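Ena (snack robot)

Ena is a two-armed serving robot built in a shared workshop in Prustby by Doaa Filali and Hrvoje Karagiannis. Work began in January. Named after the workshop's old lathe. It picks snacks and sandwiches off a table and sets them on a tray.

Design

Two white arms, black two-finger grippers. Table covered in brown paper, cheap and easy to swap out. Grip force is set per item, sandwiches lowest.

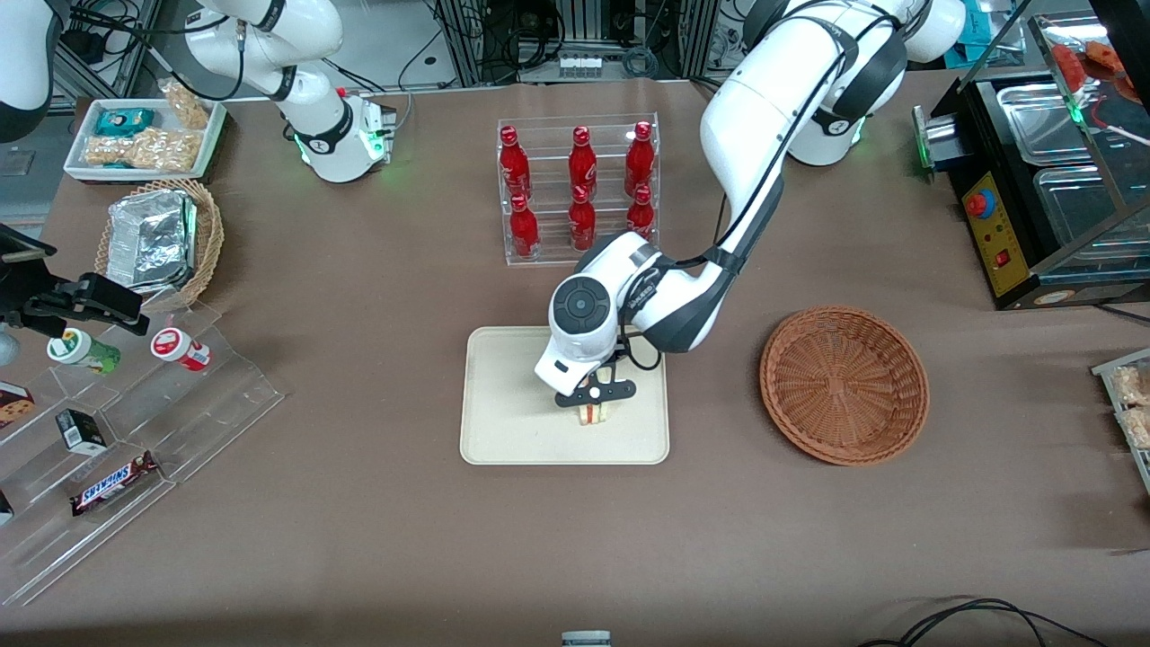 Control code is by Filali, rewritten twice after the first verison lost track of the tray. Top load per arm is 295 grams. A full order takes 30 seconds, longer with botles.

See also: Nandby, Lamrani gripper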